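The Toll at Flergate

By order of the Lostetico Water Office, the bridge at Flergate was to close on 8 January 2021. The Office had received 3,417 letters on the matter and had answered each with the same paragraph.

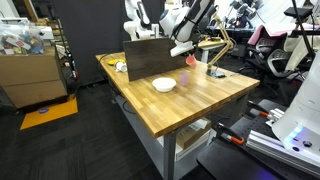
Vol. 3, No. 80

The keeper read her copy twice and placed it in the drawer with the toll receipts. The order made no mention of the keeper. It required that the gate be locked and the key surrendered at Flulten, on the far bank.

She locked the gate at noon, as directed, and found herself on the near side of it.

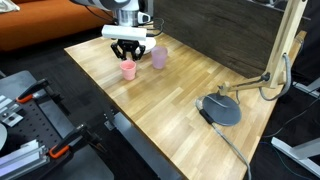 How did the key reach Flulten?
It went by the Cardoso ferry in July, when the river had dropped, and the Office charged her the late fee.

She requested a receipt. The clerk wrote one out and asked whether she would be returning by the bridge.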